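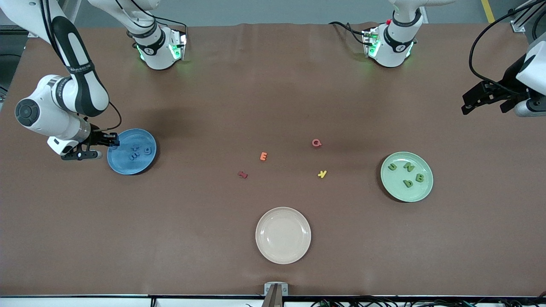 Redgate Toy Library – Activities Meeting
31 Oct 2024
Chair: Shahram Mazandarani
Apologies: Ametepe

1. Minutes of the June meeting
Accepted. Ino asked that "lively discussion" be changed to "disagreement". Changed.

2. Foam letter sorting by colour
Shahram spoke in favour of putting each colour of letter on its matching plate, blue on blue and green on green. Ino asked what a child learns about letters from this, as the same job could be done with buttons. Shahram said colour comes first and letters follow. No evidence was offered for either view.

Ino also doubted the plates. The green one is a pale mint and the letters are a good deal darker, so "matching" is generous.
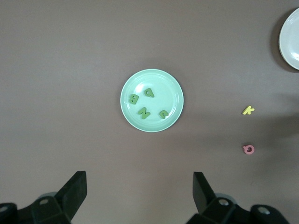 The other complaint was that letters land any way up. An N on its side is a Z, and a lowercase b can be read several ways depending on where you sit. Shahram felt this was a talking point. Ino felt it was a fault – minuted at Ino's request.

Agreed to trial it for 3 sessions and then decide. The Flikside quote for 200 extra letters is on hold until then.

3. Storage
The colour-coded tubs were promised in June. Still no tubs. Shahram to chase.

4. Other business
None that could be settled. Closed at 11.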